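The Night Shelf: Two Weeks With Clulari's Restocking Service

Feb 17, 2022

I have a soft spot for small grocery stores, the kind where the noodles live a foot away from the bottled tea and you have to turn sideways to let somebody by. So when the people at Clulari offered to let me follow their shelf service through a trial at Monadska, a neighborhood market with narrow aisles and a very loyal lunch crowd, I said yes before I had finished reading the message.

Clulari doesn't sell you a robot, exactly. What you sign up for is a monthly plan, and the arm comes with it, along with the rolling base, the software (which they call Dondley, and which I grew fond of in spite of the name) and a person on the phone if things go wrong. The Monadska trial covered 156 products, which sounds like a lot until you stand in front of a snack wall and start reading labels.

The setup took 2 visits. On the first, the Clulari crew measured the shelving and talked through with the store which items mattered most. On the second they taught Dondley the layout, bay by bay, and I sat on an upturned crate with a coffee and watched, perfectly happy. It is slow going, and I should say so plainly. A good stock clerk would have finished the bay and been on to the next while the arm was still making up its mind about a pouch. But a clerk has a register to run and a delivery to sign for, and the arm has all night.

Bottles are the easy part. They stand up straight, they're firm, and they sit in a row. Soft packaging is where I'd want to see more work, and that goes double for anything that slumps or leans. Clulari uses a two-finger gripper from a supplier named Uniyal, with broad black fingers that I first took to be much too big for the job. They do better than I guessed, though a crowded lower shelf still gives them very little room to get in.

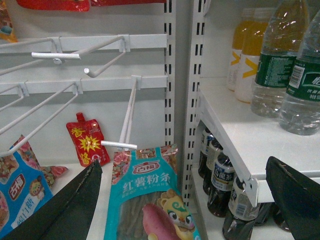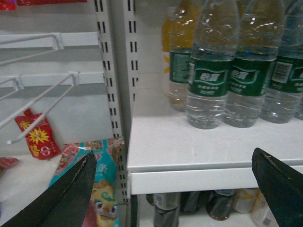

Noodles and a red pouch on one side of the slotted upright, bottled water on the other.

The mixed bays are the ones I'd ask about if you're thinking of signing up. Hooks and flat shelves want very different motions, and Dondley treats each as a separate lesson, so a bay that has both takes longer to teach. Over the trial the store logged 67 requests for human help, nearly all of them for bags and pouches, and the staff told me they'd stopped minding by the second week. The alert is a soft chime, and you can answer it from the counter.

Now, the cost. The smallest plan makes sense for a shop with more than 10 bays, in my opinion, and below that I think you'd be paying for a lot of idle evenings. I'd also like a shorter contract, and a printed guide for the closing shift, who shouldn't have to hunt through a tablet menu just to pause the thing while they mop. Clulari says the guide is coming and didn't say much about the contract. Monadska has kept the service on through the end of February, and I've already promised to stop by again for noodles.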